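Stesia steam press, section 4: first fill and warm up. Read before pluging in.
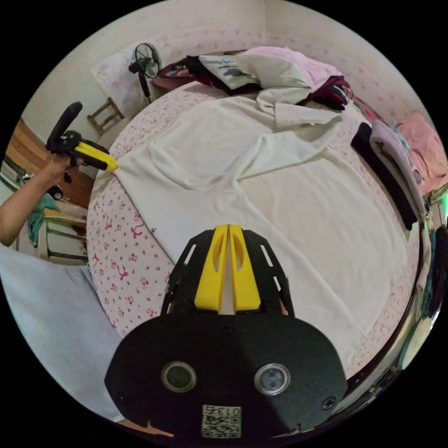 ## 4.1 Fill and heat

1. Tank out. Fill to the 63 line, cold tap water. No scent, no starch.
2. Tank back in till it clicks.
3. Plug into its own outlet. Draws nearly 2,145 watts, so no power strips.
4. Dial to LOW. Wait for steady green light.
5. Press trigger 25 seconds over the sink. First steam may spit.

**Caution:** plate stays hot after shutoff. Keep cord clear of it.

Note: hard water? Use the Mulcahy filter, swap every April. Blinking amber = tank not seated, go back to step 2 and try agian.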